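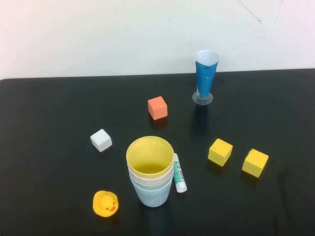

Réka Virág says she would walk the whole Jollolum route twice if it meant getting the river back in, and this December she gets half her wish. The lantern parade is returning to Flerumcombe, and for the first time in years it will go down Mill Steps and along the water before it turns up towards the square!

The new route was agreed last week and it's a cracker. Walkers will gather in the car park behind Nair's bakery (which is staying open late, with cheese twists), cross the High Street while the traffic is held, then drop down to the river path. From there it is a slow stroll past the boathouse and the allotments, with the lanterns shining back off the water if the evening is still. The last 100 metres are uphill on cobbles, so sensible shoes are a must.

Anyone who walked in the last full parade will remember the squeeze by the chapel, where the band got stuck behind the giant hare and had to play the same tune over and over. The river path is wider, there are two places to step out if little legs get tired, and pushchairs can take the ramp by the boathouse instead of the steps.

At that last parade 615 lanterns made it to the square. The target this time is 1000, and before you laugh, four schools have already signed up, along with both Brownie packs and the whole of Varken Close, where the neighbours are building a heron between them. It has a neck that folds down for the garage door.

Making sessions start on 13 September 2021 in the Methodist hall and carry on for seven weeks, on weekday evenings from half past six. They are free. Bring scissors if you have a pair you like, and any coloured paper that has been sitting in a drawer. Bright blue is especially welcome for the river section, and so is green. Tissue, willow, tape and glue are all there already. Under-eights need a grown-up with them, and grown-ups without any children at all are very welcome to come and make something enormous.

No real flames, please. Every lantern will have a small battery light, handed out at the start and collected in the square at the end. Spare batteries will travel with the stewards.

Music is nearly sorted. The silver band is in, the school samba group is in, and there's talk of a choir on the boathouse balcony, singing as people pass underneath. "I haven't sung outdoors in December since I was nine," said Virág, "and I can't wait." The choir still needs basses, so if you can hold a low note in the cold, put your name on the sheet in the library porch.

Stewards are wanted too, more than anything for the crossing and the top of Mill Steps. It is two hours on your feet with a hot drink at the finish, and you get the best view of anyone.

If it rains, the parade goes ahead. If the river is up, it will switch to the old route by the chapel, and a notice will go in the bakery window by noon on the day. The hare, by the way, is coming back, with new ears.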